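Teaching a Robot by Demonstration

From the Herkasgate Workshop Wiki, general articles

Teaching by demonstration is the practice of getting a robot to do a job by doing the job with it, or through it, a number of times and letting a program work out the motion from the recordings. You'll also see it called imitation learning, learning from demonstration, or (in older manuals) teach-in programming, although that last one means something narrower and I'll get to it below. I've looked after this article since June and most of what's in it comes from my own hours at the bench, so please add to it if your hours went differently!

Background

Factory arms have been taught by hand for decades. In the old way, a person moved the arm to a point, pressed a button, moved it to the next point, pressed again, and the arm played the points back in order forever. It works beautifully when the part is always in the same spot. It falls apart the moment somebody slides the part over by the width of a thumb, and I have watched a very expensive arm close its fingers on air for a whole afternoon that way.

The newer approach records everything along the way: joint positions, how far the fingers are open, and usually the view from one or more cameras, all stamped with the time. A learning program then looks for what the pictures and the movements have to do with each other. So you need many recordings, and they need to differ from one another, which took me a while to get used to after years of trying to do everything exactly the same.

Ways of showing the task

The first way is by hand, properly called kinesthetic teaching. You switch the arm to a free-moving mode, take hold of it near the wrist and push it through the job. It's cheap and you feel it right away when the arm bumps into something. The trouble is that your own hands and sleeves end up in the camera view, and moving two arms at once this way is a real wrestling match.

The second way is by remote control, or teleoperation. The simplest version uses a game controller or a 3D mouse. I learned on a Ludeo pad and I still like it for slow jobs, but turning the wrist and closing the fingers at the same time is like patting your head and rubbing your stomach. The version most people end up with is the leader and follower setup, where you hold a small copy of the arm and the big one does what your copy does. Our Doltar bench works like this, and most newcomers are picking things up inside 30 minutes.

A third way uses a handheld gripper with a camera on it and no robot at all during recording. I've only tried it twice, so somebody else should write that part.

Two arms over one table

Two-armed work gets its own section here because it changes how you drive. Each arm has to stay out of the other one's way, and the wrist cameras see a lot of black metal and plastic along with whatever you're reaching for. Packaged snacks are a favorite practice material — they're light, they come in all shapes, and a foil bag behaves nothing like a box. A stiff carton you can squeeze from the sides. A bag wants to be pinched by a fold or a corner, and a crumpled wrapper can be grabbed almost anywhere if you come at it slowly from above. With a long multipack of bars I try to take it across the short side, near the middle, so that it doesn't tip.

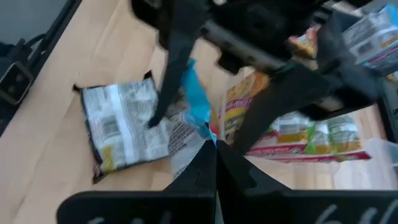
How many recordings?

Everybody asks, and the answer depends on the task. For a single-object pickup on the Doltar bench, 58 recordings gave us something that mostly worked, and going up to 145 made it a good deal steadier with objects lying at odd angles. Sorting mixed items needed more than that and we're still adding. The Kuipers notes suggest mixing up the layout after every 4 recordings, and I've stuck with that because it's easy to remember.

Common mistakes

Driving too fast is the big one. The arm copies your hurry, and a blurry camera view doesn't give the program much to go on. Close behind it is the long pause, where the operator stops to think with the fingers hovering — the program can learn to hover too, and then it just sits there.

People also throw away every recording with a fumble in it. I used to! Keep a few where you missed, backed off and got it on the second try, as long as the ending is good, so the robot has seen what recovering looks like.

See also: Leader and follower arms; Wrist cameras; Gripper finger shapes; Resetting the Doltar bench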